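Murum Adds Printed Wallcovering Line for Kitchens and Baths

Sunday, October 7, 2018 - Murum today announced Surka, a line of printed wallcoverings made for rooms where steam and grease shorten the life of ordinary paper. The line goes on sale through the company's dealers this month.

Surka uses a nonwoven backing with a clear top coat. The paste goes on the wall, and the strip is hung dry. The coat can be wiped with a damp cloth and mild soap. Murum does not recommend bleach or abrasive pads.

The first release has 43 patterns in muted colors. Most are leaf, grass and stem prints on speckled or plain grounds, drawn to sit beside veined stone and dark counters.
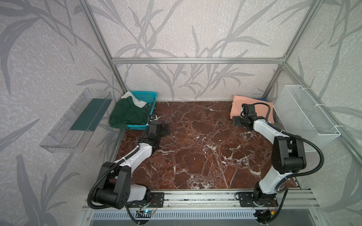 Rolls from a single print run carry the same batch number. Installers should check that number before cutting, as shades can shift slightly between runs. Orders of 100 rolls or more are filled from one batch.

"Our dealers asked for a paper that comes off the wall in full strips," said Fung-ping Chiang, product manager at Murum. "We changed the backing in May and repeated the peel tests. The backing we are shipping is the second version."

Surka is printed at the company's Říha plant, which has set aside capacity for almost 500 rolls per shift. Each roll carries a 2-year warranty against fading and edge lift when hung on primed drywall or sound plaster.

Sample books are available to dealers on request.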